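Damian Zwahlen talks with his hands, even on the phone. I can hear the receiver bang against something every time he gets to the second act. He is staging "The Wieser Lanterns" for the Plumovton Ballet, and he has been living with the piece since he danced in it at nineteen, in the back row, holding a pole.

"I had 8 counts to cross the stage and I thought it was the greatest thing anyone had ever been asked to do," he says. "I still think so!"

The ballet runs 600 bars shorter than the version he learned. Most of what went was mime in the tavern, and he doesn't miss it. What he has put back is the river dance, dropped from the Jurville production and kept alive only in a rehearsal pianist's penciled score. He and the conductor, Hemi Ashby, spent most of March working out the repeats.

"Hemi would play it one way and I'd say no, the girls can't breathe there," Zwahlen says. "Then he'd slow it down by a hair and suddenly you could see the whole thing. The water, the boats, all of it, just from the arms."

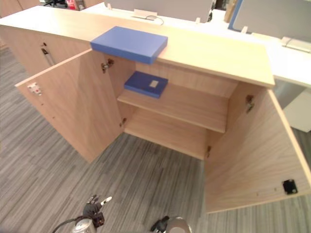
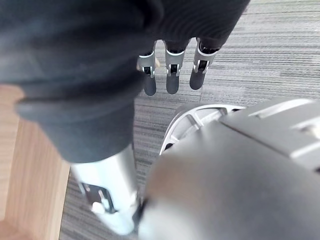
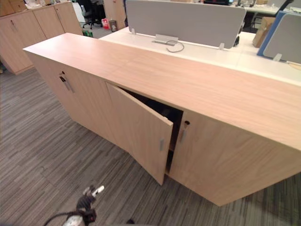 Cabinet with its doors open (first) and gray fabric (second).

Ashby came on the line for a while too, and he is just as far gone. He loves the bassoon writing in the third scene, which he calls "grumpy and gorgeous," and he sang me a good stretch of it. He has 6 string players fewer than he would like, so the storm has been rescored with extra brass.

"It's louder than it was, and I'm thrilled," he says. "The dancers feel it in the floor. Damian came running down the aisle the first time we tried it."

The lead role of the ferryman's daughter is shared by two dancers, and Zwahlen refuses to pick between them. One jumps, he says, and the other one listens. He has changed the final solo slightly for each, with the same 5 turns at the end but a different way of getting into them.

After Plumovton the production goes to Desumton, where the stage is deeper and the lantern procession can finally go all the way around. Zwahlen has already drawn it out on the back of a cast list. Will he be carrying a pole himself?

"Ask me again when we get there," he says. "I still know the counts."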